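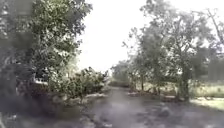
首页 新闻 园区 公告 联系我们

Girnum林地拟添置六台巡路机器人，租期与备件预算一并列出

8月　文/利诺·格拉（Lino Guerra）
打印本页　电邮给朋友

Girnum林地管理处的设备采购计划终于有了眉目！按照本月提交讨论的草案，管理处准备分两批引进6台自主巡路机器人，用来查看林间道路的路况，记录倒枝、积水和路肩情况，再把位置发给养护班。首批两台先租后买，租期18个月，其余四台要等租期过半时看使用记录再定。

负责编制草案的威尔玛·卢瑟福（Wilma Rutherford）在林地干了多年养护，谈起这件事兴致很高。“一场大风过后，我们最想知道的就是哪条路走得通，”她说，“以前得开着车一条一条去看，等看完，半天就没了。机器人先跑一遍，我们带对工具直接过去，这个差别太大了！”

前期试跑选在Ouellet路段，全长802米，两侧大树夹道，路边灌木长得很密。两款候选机型在这里累计跑了约63小时，一款是Breditz的四轮底盘，另一款是Clalier的履带底盘。试跑记录显示，轮式机型走得快，换电也方便；履带机型在松软路面上更稳，不过转弯时容易刨起路面，养护班的人不太喜欢。草案目前倾向首批各租一台，让两种底盘在同一片林子里再比一比。

让参与试跑的人最费心的是树。树冠盖住路面的地方，卫星定位时好时坏，出了树荫又碰上一片白亮的天空，镜头要重新调曝光。技术员鲁里德·莫法特（Ruaridh Moffat）因此在草案里加了一条要求：供应商必须提供不单靠卫星信号的定位方式，并且用Girnum自己的道路验收，拿别处的演示录像来不算数。他还要求镜头罩可以徒手拆下清洗。“这一条看着小，天天都用得上。”

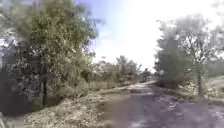
本页最后更新：8月，下午4:20

预算部分写得相当细。除租金外，草案单列了备用电池、轮胎和履带、镜头罩、运输拖车改装，以及操作人员培训。充电棚也在里面，打算利用工具房朝南那一侧的旧雨棚，只需重新拉电和加一道锁。软件服务费按年结算，合同里要写明租期内不得涨价，巡查数据归管理处所有，换供应商时可以完整导出。

财务主管肯尼思·卡内基（Kenneth Carnegie）对备件一栏看得最紧。他说，过去买打枝机时只算了机器本身，结果第二年换刀片的钱要从别的项目里挪。“这次我宁可先把小零件的钱留足，再谈多买一台。”他也支持先租，认为租期正好能覆盖一个完整的冬天，到时候电池在低温下能用多久，大家手里就有自己的数据了。

机器人目前只负责看和记，清理仍由养护班完成。草案附录里倒是留了一个接口要求，为以后加装小型推铲或吹叶装置做准备，这笔钱没有列入本轮预算。卢瑟福对此很期待，她说路肩上那些细枝碎叶最耗人工，要是有一天机器能把它们推到一边，班组就能腾出手来修枝和补路。

附近居民也提了意见，问得最多的是遛狗和骑车时碰上机器怎么办。试跑期间机器全程有人跟随，速度限制在步行水平，遇到行人即停。正式投入后会以清晨巡查为主，入口处张贴当天路线。居民伦皮·阿霍宁（Lempi Ahonen）几乎每天早上都走Ouellet路段，她希望巡查结果能向公众开放：“出门前看一眼手机，知道哪条路有倒枝，那多好啊！”管理处答复说，公开路况地图已写进软件需求，首批机器到位后先以简版上线。

草案现可在管理处前台查阅，书面意见本月内交到前台即可。询价函会在意见汇总后发出，Breditz和Clalier之外的供应商也可以报名，但须自带样机到Ouellet路段跑完全程。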